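Still waiting for the robot to learn anything

I spent two days in Sillisbridge teaching a robot arm to untie a knot, and I came home less impressed than when I left.

The idea behind the Vovik project sounds simple enough. You hold a pair of handles, the arm across the room copies you, and everything gets recorded. Do it 100 times and the machine is supposed to pick up the skill. I did 116, and by the end my wrists knew a lot more than the arm did.

What bothers me is how much of it was me. I slowed down where the grip slipped. I started over when the rope rolled. When they let it run alone on the second afternoon, it managed 7 good tries and then kept pinching at cloth -- with great confidence, I might add. Move the rope a hand's width and it reached for the old spot.

The people at Relov say more variety fixes this. Maybe. They said the same in September, and the table looked a lot tidier then.

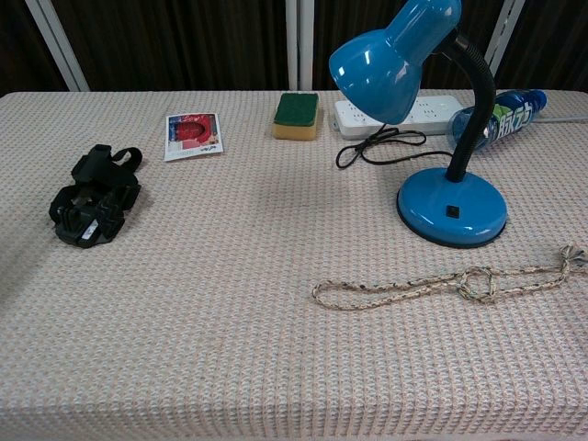 Helju Kuusk thinks I'm being unfair, and that a person shown a new knot through a pair of stiff handles would do no better on the first day. Fair point, but a person would at least look to see where the rope was. I've told them I'll come back once it can find both ends without me.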